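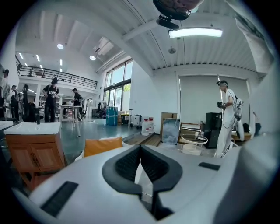

Pimness hall opens again after repair of the floor

5/15/20

The large hall of the Pimness building is in use again after more than 200 days of works. The users came back this week to a room with a new floor, in a glossy teal-grey colour, and with the ceiling lights put in order. The mezzanine with its long black railing was kept as it was.

The works were done by the firm Peeters, which had already repaired the roof in an earlier year. The first plan was to finish much sooner, but when the old floor covering was taken away, the layer under it was found to be damaged by water near the back wall. It had to be dried and then levelled again before the new surface could be laid.

"We lost a lot of time with this, but I prefer that we found it now," said Hélène Bergeron, who manages the building. "If we had put the new floor on top, we would have had to open it again in a few years."

The windows at the back, which look out on the trees, were cleaned and the seals were renewed. For the roller screen on the side wall, the mechanism was repaired and the fabric stayed. Users of the hall had complained in the past that the screen stopped halfway, and that in the afternoon the sun made it difficult to work at the tables.

In the ceiling the work was smaller. The electricians replaced the wiring of the long light panels and of the round lights, and the lights under the roof of the mezzanine can now be switched separately from the others. The ventilation was checked and has received new filters. According to Ms Bergeron, it also makes less noise than before – something that people who hold meetings in the hall had requested many times.

The hall can be reserved for half a day or for a full day. Groups who had a fixed place before the works keep the same hours until the end of June. After that date the timetable will be made again, and new groups can ask for a place. Isabelle Ouellet, who receives the reservations, already has a waiting list with 5 groups on it.

"Most of them want the morning," she said. "In the evening there is still space, also for people who need the hall only one time."

Some rules have changed with the new floor. Tables and chairs must be lifted and not pushed, and shoes with metal parts are not allowed. Heavy equipment should stand on a mat, which can be borrowed at the entrance. Food can be eaten on the mezzanine only. Drinks are permitted downstairs if the bottle or the cup has a lid.

The old chairs of the hall were offered to the users for a small price, and the sale brought in 1,556 euros. The money will go to a second set of folding tables. The order for these was placed with Hodel and the delivery is expected in June.

One part of the project is not finished. The stairs to the mezzanine will get a new handrail, and for this the stairs must be closed for 4 days. The date will be put on the door of the hall and sent by e-mail to all groups with a reservation.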